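**Studorent shared house, minutes of the residents' meeting, 11 July 2020**

Minutes taken by Cristóvão Rebelo. Please send me corrections in writing, under my door or by email.

Present: all residents of the upper and the lower floor, except Louro room, who sent a note.
The meeting was opened in the kitchen after dinner.

**1. Minutes of the previous meeting**

The minutes were read and accepted with one change. In point 4, the word "dryer" must be "drying rack". The house does not have a dryer.

**2. Winter clothes and bedding**

This was the main subject and it took most of the evening. At the meeting in February we agreed that the heavy coats would leave the hallway when the weather becomes warm. It is now July and the hooks by the front door are still full. The upper floor said that the lower floor did not start. The lower floor said that they were waiting for the storage bags. Both things are correct.

The bags have now been delivered. They are the Trusness bags, large size, with a zipper on three sides. The price was 64 for the full set, paid from the house money. The receipt is in the blue folder.

It was discussed how the jackets should be packed. One proposal was to press all of them flat with the vacuum cleaner. Several residents were against this for the puffer jackets, as the filling may stay flat in the quilted parts and the jacket will not be so warm after. Decided:

- Puffer jackets are folded one time, sleeves inside, and go on the top of the bag. No vacuum.
- Wool coats and thick blankets may be pressed.
- Every item must be washed or aired before it goes in the bag. Pockets must be empty.
- Belts and loose straps are closed or tied, so they do not catch in the zipper.
- Each bag gets a paper label with the room name and the contents.

The folding should be done on the beds, each resident in the own room, and not on the kitchen table. Last year there was oil on a white coat and the discussion about this was long.

**3. Storage space**

The space under the stairs is given to the bags until the cold season. The suitcases which are there now will go to the attic. The resident of Mundov room asked if the attic is dry enough. We looked at it together during the break and found no wet places, but the small window does not close well. Cristóvão will write to Studorent about the window.

Studorent also offers a storage box in their other building, with a yearly price of 600. The meeting found this too expensive for coats. Nobody voted for it.

**4. House money**

The box contains 1,000 after the purchase of the bags. It was asked to keep this sum for the repair of the washing machine, which is making noise again when it spins. Agreed. The next person in the list for the shopping is from the lower floor.

**5. Rooms and decorations**

Some residents wished to know if decorations from the New Year must be taken down before the visit from the landlord. The contract says only that the walls must not be damaged. Banners and pictures may stay all the year if the resident likes them. Pillows and soft toys are a private matter and the meeting does not decide about them. Things standing on the bed or beside it should be moved before folding, especially bottles, so that nothing is spilled on the clean clothes.

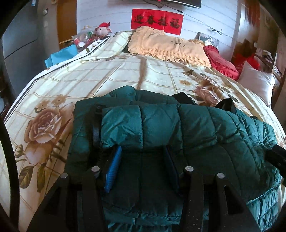

Question from the lower floor: When must the bags be ready under the stairs?

Reply of the meeting: They must be there before the visit of the landlord, at the latest in the evening before. A bag without a label will be put back in front of the door of the upper or lower floor bathroom, until the owner takes it.

**6. Other points**

- Louro room asks in the note for a second drying rack. Postponed, we want first to see if there is place on the balcony.
- The resident of Mundov room offers a sewing kit for broken zippers and missing buttons. It is in the kitchen drawer, to the left of the sink. Please put the needles back in the case.
- Jackets which do not fit anymore can be put in the donation bag in the hallway. This bag goes out at the end of the month.
- The doormat has to be shaken outside and not in the stairs.

**7. Tasks**

- Cristóvão: letter to Studorent about the attic window.
- Upper floor: suitcases to the attic.
- Lower floor: clean the space under the stairs before the bags go in.
- All: own jackets and blankets, folded and labeled.

The meeting was closed at 9 in the evening. The date of the next meeting will be written on the refrigerator.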